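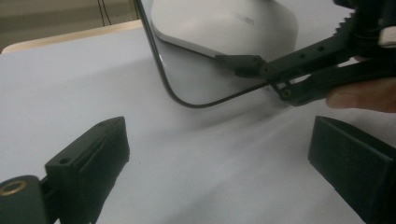

A white device and its black cable on a pale tabletop.

Halonen opens free home internet help desk in Vakside

VAKSIDE, October 28, 2025 – I've been answering the phones at Halonen for long enough to know how most calls start. Somebody says sorry, then they say they're no good with computers, and then they describe a problem that half the town has too. So I'm really happy to be the one writing this: we're opening a walk-in help desk, it's free, and you don't have to be a Halonen customer to use it!

The desk is on the ground floor of our Vakside office, next to the side entrance (the one by the bike racks, the front door sticks). Bring your bill, your laptop, your phone, whatever is bugging you. We can go through slow connections, forgotten passwords, email that won't load and those letters about contract changes that take three readings to understand.

We tried the idea out in August with 2 folding tables and a coffee urn, and 300 people came by. Heikki Räsänen, our service manager, had ordered pastries for a lot fewer than that.

"I expected technical questions, and we got plenty," Heikki says. "But many people just wanted someone to sit down with them and read the bill line by line. We can do that all day."

Orvokki Leinonen and Dindo Catacutan will run the desk on weekdays. Dindo speaks Tagalog and English, Orvokki speaks Finnish and English, and both of them have more patience than I do. You can walk in or book a half-hour slot by phone.

We're also printing a large-type booklet called Prevent, all about scam calls, fake invoices and passwords. Bríd Dolan wrote it, and she kept it to words her own aunt would use. We have 2,000 copies, with 400 of those set aside for the Trimier branch, where a second desk opens once the painting is done.

"If you get a strange call, hang up and come see us," says Bríd. "Bring the number if you wrote it down."

For interviews or a box of booklets for your club or library, ask for Santeri Ruotsalainen at the Halonen press desk.

RECENT NEWS
Trimier branch: new winter hours
Paper bills are staying
Meet the Vakside repair team

We use cookies to remember your settings. Accept / Manage choices

COMMENTS

marjut_k
Is there parking or just the bike racks?

Len P.
Went in August, Dindo sorted out my email while I finished my coffee. Thanks again

Vakside Reader
Any chance of a Saturday? Some of us work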